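Tandosmont Announces Desk Amnesty, Asks Front Counters to Surrender Their Toiletries

News | Workplace | For release in March

Tandosmont, the shared office with 63 rented desks and one very long hallway, today opened its first Desk Amnesty, a month-long effort to find out what color its desks are.

The program applies to every work surface in the building, beginning with the curved reception desk by the front door. Tenants may bring forward anything that has settled on a desk and stayed there, and no questions will be asked. A few eyebrows may be raised.

The idea came out of a survey of the building last fall. Tenants were asked to list what was on their desks without looking. Then they were asked to look. The two lists came to 144 items and 626 items. Management has chosen to see this as a learning opportunity, mostly because the other options involved shouting.

"We expected pens," said a spokesperson for Tandosmont. "There were some pens. There was also enough soap, lotion and loose paper to open a small hotel, if the guests didn't mind sleeping next to the printer."

Under the Amnesty, each desk gets one morning. Everything on it is picked up, looked at and given a place to go: back to its owner, into a drawer, onto the swap shelf or out the door. Papers go last, on the grounds that anyone who starts with the papers will be found at noon reading a pizza menu. 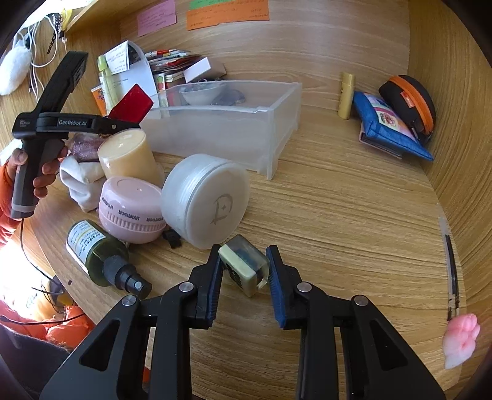
Reception went first because it has the worst case of what Tandosmont calls bathroom drift, the slow movement of personal care items toward any flat surface with good light. Soap in its case, spray bottles, candles and round tubs with lids are all covered. So are pouches, which the building treats as a separate problem, as a pouch often turns out to hold a smaller pouch.

The rules are short. A bottle lying on its side is still a bottle and needs a home. A clip must be clipped to something. Candles are welcome to visit but can't be lit, and the fire policy on this point is older than most of the tenants. Clear plastic bins may stay, provided the owner can say what is in them and doesn't have to lean over and check.

Wallets are exempt. Please take your wallet home.

Storage for the program comes from Plallska, the housewares shop two doors down, which has supplied 50 lidded boxes at cost. Each box holds one person's desk life and fits under the desk, where it can be ignored in an orderly way. Plallska also offered a labeling class. Eleven people signed up and everyone got a label, including the label maker.

Unclaimed goods will move to the swap shelf beside the mail slots, run with help from Drakos, the repair counter on the ground floor. Drakos will test anything with a plug or a hinge and write its opinion on a sticky note. Early opinions include "fine," "fine if you hold it" and "why." Opened soaps and lotions won't be put on the shelf. They go back to the owner or into the trash, and a half-used tube of anything has until the end of the month to be spoken for.

Tandosmont admits that this is its second attempt at order. The first, a clear-desk policy named Mevus after the meeting room where it was agreed on, ran for most of one winter. It asked tenants to empty their desks each night. They did so by moving everything to the reception desk, whose rounded wall made it look like the natural place. Mevus has been retired with thanks, and the meeting room is available by the hour.

This time, the front desk has been promised a limit. It may keep the phone, the sign-in sheet, one pen that works and one personal item of the staff's choice. Talks on whether a pouch counts as one item were still going at press time.

The Desk Amnesty is free to all current tenants and runs through the end of March, mornings only, from 9 a.m. until the coffee gives out. Desks are taken in hallway order. Tenants who would like to go early can sign up at reception, and tenants who would like to go late have already been moved up the list.

A recount is planned for April. Tandosmont has set no target, having met its tenants.

About Tandosmont
Tandosmont rents desks, rooms and a fairly good kitchen to small firms and people who work alone. Press questions can be left at the front desk, in the tray marked "Press," once the tray has been found.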